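Ganditz extends free packaging take-back program to households in Quinlan

Clear plastic tubs, trays and boxes can now be returned at 19 drop-off points 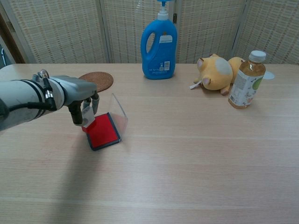 What will residents be able to return under the extended program?

Any rigid plastic food or storage container, with or without its lid, as long as it has been emptied and rinsed. Film, bags and foam trays stay outside the program for now.

QUINLAN, November 2020 – Ganditz, the regional recycling company, has opened its container take-back program to all households in Quinlan. The program was previously limited to restaurants, bakeries and grocery stores. There is no charge to residents and no registration is required.

The household program follows a trial that started in February in two neighborhoods on the east side of town. During the trial, 3,382 households had access to a drop-off point within walking distance of their homes. Ganditz used the results to decide where to place the new bins, how large they needed to be and how often they should be emptied.

Rigid clear containers are one of the more useful types of plastic to recover, but they are often lost in mixed collection. They crack under the weight of other materials, or they arrive at the sorting line with food still stuck to them. Collecting them separately keeps the material cleaner and makes it easier to sell to manufacturers.

"We heard from residents during the trial that the rules on the side of the bin were too long," the company said in a statement. "The new label has a short list of what goes in and a short list of what stays out. People should be able to read it while they are standing there with a bag in one hand."

Where the containers go

Material from the drop-off points will be taken to the Ganditz sorting hall on the north side of Quinlan. Staff there separate the containers by type of plastic and remove labels and lids that do not match. The sorted material is baled and sent to Bustley, a processor that washes and shreds it into flake. Ganditz and Bustley have signed a supply agreement covering the household material.

Part of the flake will be used to make new storage boxes and seedling trays. The rest will be sold on the open market. Containers made from black or very dark plastic are accepted at the bins, but they are sorted by hand and take longer to process.

Drop-off points and hours

The 19 drop-off points are located at grocery store parking lots, the public library, the bus station and several apartment complexes. Bins at outdoor locations are open at all hours. Those inside buildings follow the opening hours of the building. Each bin holds up to 500 pounds and is fitted with a sensor that reports when it is close to full. If a bin is full, residents are asked to take their containers home or use another location – bags left on the ground cannot be collected by the trucks.

Service information for every location is available through Meduteo, the app already used in Quinlan for trash and yard waste schedules. Users can choose a location and get a message when its hours change. Printed lists are available at the library's front desk for residents who do not use the app.

Preparing containers

Containers should be rinsed with cold water. A dishwasher is not needed. Paper labels can stay on. Lids may be left in the same bin but should be taken off first, and smaller containers can be stacked inside larger ones to save space. Containers that held motor oil, paint, pesticides or other chemicals are not accepted and should be taken to the household hazardous waste counter.

Businesses already enrolled in the program will see no change in their pickup days or rates. Property managers with 2 or more buildings in Quinlan can ask for a shared bin on their grounds. Requests are reviewed in the order they are received, and the property must have a paved area that a collection truck can reach.

About Ganditz

Ganditz collects and sorts packaging for businesses and households. The company operates a sorting hall and a vehicle depot in Quinlan.

Press contact: Ganditz Communications Office, Quinlan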